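Pestley Home Communion and Prayer Set
Product number 363-20

A small set for ministers and lay visitors who bring communion to people at home, in the hospital or in a care center. Sold by Ciltov Church Supply. In stock.

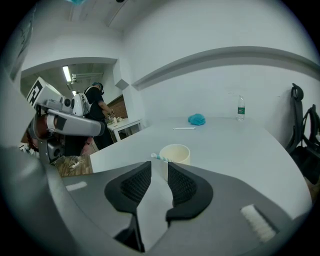
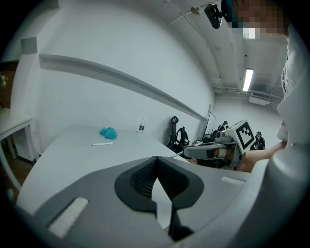
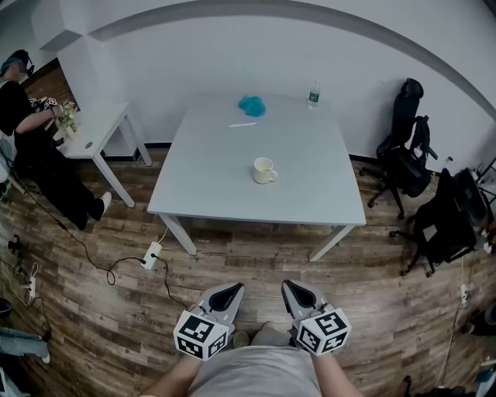 The Pestley set was prepared for the visitor who does not know what kind of room is waiting. In a church everything has its place, but in a home you must often make your altar on the corner of a table which is already in use. A mug, a water bottle and a crumpled blue cloth can stay on a white table like this one, and there is still enough room for the set, because the open case needs only a space as large as a prayer book. The linen is folded inside the lid and comes out first, so you can spread it before you touch anything else.

What is in the case

One chalice, stainless steel, gilded inside
One paten, which also closes the chalice
Host box with lid, holds up to 20 small hosts
2 glass bottles with screw caps, for wine and for water
One linen corporal and one purificator, both with a small red cross
One standing cross, olive wood
Prayer card with the Our Father, Psalm 23 and a short blessing

The case is covered in black cloth and closes with a zipper. Weight with empty bottles is 313 grams.

Choosing the prayer card

Please tell us with your order which card you wish. The Catholic card has also the Confiteor and the "Lord, I am not worthy." The Lutheran and Anglican card has the words of institution in full, with a general confession before them. Both are printed in large letters, as many sick persons like to read along. If you make no choice, we send the Catholic card.

Care

Wash the chalice and the paten by hand with warm water and a soft cloth. Do not use the dishwasher — the gilding will suffer. The bottles must be empty and dry before you close the case for a longer time. Linen can be washed at low heat and ironed while it is still a little damp. Many parishes rinse it first by hand and pour this water into the earth, and the linen is strong enough for that.

From a customer

"I visit nine people every month and the old set of our parish was too heavy for me. With this one I take the bus. The cross stands well also on a hospital tray, but the zipper was stiff in the first weeks." — Hatice Gezer, Holmgren

Replacement parts

All parts can be ordered alone, except the case. The glass bottles of the older Enport set have another thread and their caps do not fit here. For engraving of a name on the foot of the chalice, please write the text clearly in the order form. Engraved pieces cannot be returned. Orders for Advent should reach us before December.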